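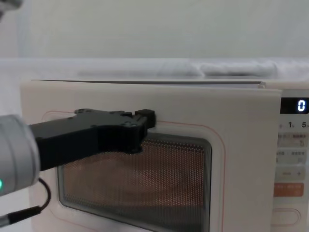

In Defense of the Small White Microwave

Opinion > Home & Kitchen > Columns

I have a confession, and I'm going to make it in print because my sister already told everybody at the potluck. I love my microwave. I love it more than the stove, more than the slow cooker I got in December and have used 3 times, and a whole lot more than the air fryer that sits in the hall closet under the beach towels.

It's a little white countertop one. You know the type – door and window on the left, controls on the right, a white that was probably whiter once. Nobody writes love letters to these things. When my neighbors redid their kitchen, they had the microwave built into a drawer under the counter, and you have to bend down and peer into it like you're checking on a hamster. It cost them more than my first car! I said it was gorgeous (it is gorgeous) and then I went home and heated up some soup at eye level like a free woman.

What bugs me is the snobbery. Somewhere along the line we all agreed that real cooks don't use the microwave, or that they use it only for butter, and only when company isn't looking. The kitchen showroom over at Nundley, where I went to look at faucets, has 12 display kitchens, and I couldn't find a microwave in a single one of them. They were all tucked behind cabinet doors. The salesman called this "keeping the sightlines clean." Sir, I have a dish rack and a teenager. My sightlines are gone.

I got a lot of mail the last time I brought this up, and the best letter came from Marietjie Dlamini in Hullolden, who steams fish in hers with ginger and scallions and a plate on top. She says her daughters grew up on it and didn't find out it was microwave fish until college. I tried it. I overcooked it the first time, because I don't read directions, and the second time it was so good I ate it standing up at the counter. She also does corn in the husk, and so do I now, all summer long, because it's July 2023 and my kitchen is already hot enough without a big pot boiling away for half an hour.

I'll give the other side its due. Bread comes out like a wet sponge and then like a brick. Leftover fries are a tragedy. And the mesh in the window drives me a little crazy, all those tiny dark dots – I know they're there for a reason, but I have never once been able to tell through them whether the oatmeal is about to go over. I just stand there squinting with my hand by the door.

Also, clean it! I think half the bad reputation comes from people eating out of microwaves that smell like last month's chili. A bowl of water with some lemon in it, a few minutes on high, let it sit, wipe it down. Get the top edge of the door too, in the gap, where crumbs and grease like to hide. I use an old toothbrush. My mother used a butter knife wrapped in a dishcloth and her Głowacki ran for so long that we gave it its own shelf when she moved.

So leave yours out on the counter where you can reach it. Put a bowl of peaches next to it if the look of it bothers you. Mine has a magnet clip that holds nothing, and tonight it's making baked potatoes.

1464 shares | 600 comments

Related
The Vukinach Kettle, Two Years On
Why I Gave Up on Matching Containers
Corn in the Husk, Step by Step
Your Letters: Dish Racks, For and Against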